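8 Oct 2022

# Open day at the Conetti paper mill, Fleltby

I had wanted to see inside Conetti for years, having driven past the chimney twice a day for most of my working life. The mill opens its gates once a year, usually in June, but this year it was put back to October while a new boiler went in. Entry was free. Parking was in the field behind the loading bays and was muddy.

The mill makes kitchen towel, napkins and a small amount of toilet tissue. Most of it is sold under shop labels, so you may well have it at home without knowing. Tours left every half hour from the canteen and lasted just over an hour.

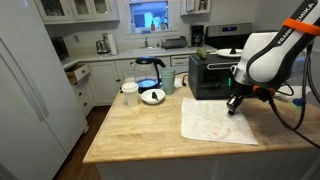
We started in the pulp hall. Bales arrive from the docks by lorry and go up a conveyor into what is more or less a giant food mixer full of water. The smell is mild, a bit like wet cardboard. It was too loud to hear the guide without the headsets, and two of the headsets on our tour had flat batteries, so there was some swapping.

The paper machine itself is called Gidia, after the Italian village where the first one was bought. It was put in 56 years ago and has been rebuilt twice. Very thin, very wet pulp goes in at one end, is pressed against a heated drum, and is scraped off by a long blade. The blade is what gives tissue its fine crinkle. It wears down and has to be changed several times a shift.

Embossing is done in the next hall. Two steel rollers press a pattern into the sheet, which helps hold the plies together and gives liquid somewhere to go. We were handed samples before and after, and the difference in thickness was easy to feel.

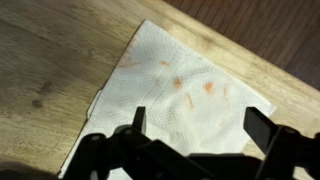 Ayele, on the same tour, asked whether recycled fibre could be used for all of it, and was told that it could for napkins, but that kitchen towel needs some long new fibre or it falls apart when wet. The mill has tried several blends and now uses a mix for its cheaper rolls.

After that came winding and cutting. A parent reel holds enough for 2,000 kitchen rolls. The paper is wound on to long cardboard tubes and a circular saw cuts them into rolls. The trimmed ends go straight back to the pulp hall.

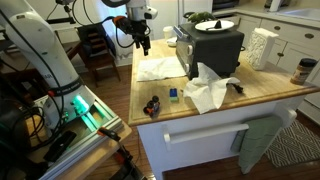 The warehouse was the last stop and the coldest, so bring a coat. There was a display of old wrappers on the end wall, including a brown and orange one I remember from my grandmother's kitchen.

Tea was 100 pence in the canteen, cash only, and the cheese scones had gone by three. Children under 9 are not allowed on the tour, though there was a papermaking table for them outside. The number 9 bus stops at the gate. Next year's date will go up on the board by the main entrance in the spring.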